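Is it worth recording our own examples for cable tidying, or is this a waste of a season?

Posted in Automation and Robots, 13 July 2021

Raed Ghanem
I've been given the job of gathering hand-held gripper examples for a small learning system at Nerkell. The task is plugging and unplugging chargers on a cluttered table. The supplier's rep told us 258 recordings would do it. I don't believe him, but I have no better number. We work in the corner of a gym, at one table, with the same few bits and pieces.

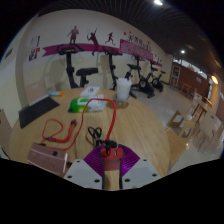
How many recordings do we need before the first training run is worth doing? Far fewer than you'd need for a finished system. Train on the first hundred or so that pass your checks, look at where it fails, and let that decide what you record next. What I can't work out is whether we should keep going in one room, or stop and move. Pavovport have offered us a bench, but it would cost us a week.

Parnmont
Move, if you can bear the week. A big pile of recordings from one room mostly teaches a system that room. We did 425 in February, all with the same two people, and the result was very good at February.

I'd also ask who is checking them. Ours were marked "complete" by whoever had made them, and when I went back through, up to 10 in every batch stopped before the plug was properly home. The software was perfectly happy with those. Nothing in the file tells you it's a bad lesson.
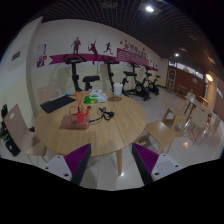

Labels are where I'd spend the money. "Move cable" is useless as a task name if one person means lift and the next means drag. Write down the start, the end and what counts as a failure, then have somebody else try to follow it. With a red-orange cord tangled over a pinkish box and a black cable curled right next to it, as on your table, "the cable" could be either one. Put the colour in the name. And drop the rep's figure — he can't know it without knowing your task.

Nyaga
Disagree about moving. Change one thing at a time or you won't know what helped. I'd stay put and do this first:

1. Shift the objects between recordings, and turn them as well. Small nudges don't count.

2. Vary the way the cables lie. A loop standing up and a coil lying on the wood are different problems for a gripper.

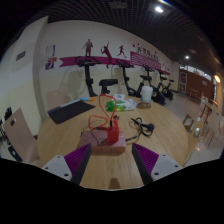
3. Hold back one layout completely. Don't train on it, don't practise on it, and test on it at the end.

If it fails on number 3 in the same room, another bench won't save you. I've yet to see anyone do this step unless they were made to.

Raed Ghanem
Thanks both. Holding back a layout costs nothing so we'll do that, and I'll rewrite the task names. Still not convinced the whole thing beats a drawer and a cable tie.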